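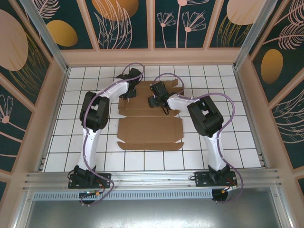
6th August
Tülin Kaplan

Packaging and the Supply Chain: Notes for Session 2

These notes accompany the second session of the module and should be read before the seminar. Students are expected to bring their own copy.

Primary packaging touches the product. Secondary packaging groups several primary packs, usually for display or sale. Tertiary packaging protects goods in bulk during transport and storage. The same carton may fall into more than one class, depending on how it is used, and marks are given for explaining the choice of class.

Folding cartons and corrugated boxes are normally supplied flat. A flat sheet that has been cut and creased but not yet made up is known as a blank. Supplying blanks reduces the space needed on the lorry and in the warehouse, but moves the work of making up the box to the packer. The buyer must therefore compare the saving in freight with the added cost of labour and floor space.

Board has a grain, which follows the direction in which the sheet travelled through the paper machine. A crease made across the grain behaves differently from one made along it, and the designer should state the grain direction on every drawing. Damp board loses stiffness. Stock should be kept off the floor and away from outside doors.

Case study: Brostico

Brostico sells dried fruit to small shops and buys its cartons from Priedītis. In June the company held 357 bundles of cartons in store, of which nearly 10 were later written off as damp. The purchasing manager, Anahera Pomare, proposed smaller and more frequent deliveries. The supplier agreed, subject to a higher unit price.

Students should prepare short written answers on the following points.

Which costs would Brostico need to know before accepting the new price?
How should the written-off stock be treated in the comparison?
Would your advice change if the cartons carried a printed best-before date?

Answers should not exceed 2 pages. Work is to be handed to Wondimu Dinsa at the department office before the seminar begins. Late work will be read but not marked.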